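Ciencia para primaria > Luz y materiales > Fichas de 5.º y 6.º

La reflexión de la luz: espejos, charcos y superficies mates

La luz se desplaza en línea recta mientras no encuentra un obstáculo. Cuando llega a una superficie pueden ocurrir tres cosas: que la atraviese, que sea absorbida o que rebote. El rebote se llama reflexión.

La mayor parte de los objetos que vemos no produce luz propia. Una mesa, una naranja o un cuaderno se ven porque reflejan hacia el ojo una parte de la luz que reciben. En una habitación completamente a oscuras no hay luz que reflejar y el objeto deja de verse, aunque siga en el mismo sitio.

Dos tipos de reflexión

La reflexión especular se produce en superficies muy lisas. Los rayos que llegan paralelos salen también paralelos y por eso se forma una imagen. Un espejo doméstico es una lámina de vidrio con una capa metálica muy fina por detrás; la capa metálica refleja y el vidrio la protege.

La reflexión difusa se produce en superficies rugosas. El papel parece liso, pero visto con un microscopio es una maraña de fibras. Cada rayo encuentra una inclinación distinta y sale en una dirección diferente. La hoja se ve blanca y no forma imagen.

La ley del rebote

El ángulo con el que llega el rayo es igual al ángulo con el que sale. Ambos se miden desde la normal — una línea imaginaria perpendicular a la superficie. Si un rayo llega a 29 grados de la normal, sale a 29 grados por el otro lado.

Superficies oscuras que reflejan

Una superficie negra absorbe gran parte de la luz que recibe. Si además es brillante, refleja una porción pequeña de forma ordenada. Con una pantalla apagada, ese reflejo débil se distingue bien porque no hay otra luz que lo tape.

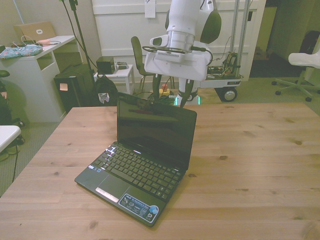 Reflejos tenues de la habitación en la pantalla apagada de un portátil.

Al encender la pantalla, su luz es más intensa que el reflejo y este se aprecia menos. Algunas pantallas tienen acabado mate, que dispersa la luz.

Para comprobarlo en casa

Alisa un trozo de papel de aluminio y observa tu cara en él. Arrúgalo, vuelve a extenderlo y repite la observación. El material es el mismo; ha cambiado la forma de la superficie.

Comentarios

marta_5b: Con el aluminio arrugado solo se ven manchas. ¿Vale también con una cuchara?

Lector de Cantero: La cuchara forma imagen, pero por el lado hueco sale al revés si te alejas un poco.

profe_ciencias: Falta el dibujo de la normal. Mis alumnos la confunden con la superficie.

Fichas Skallico | Contacto | © Skallico | Volver arriba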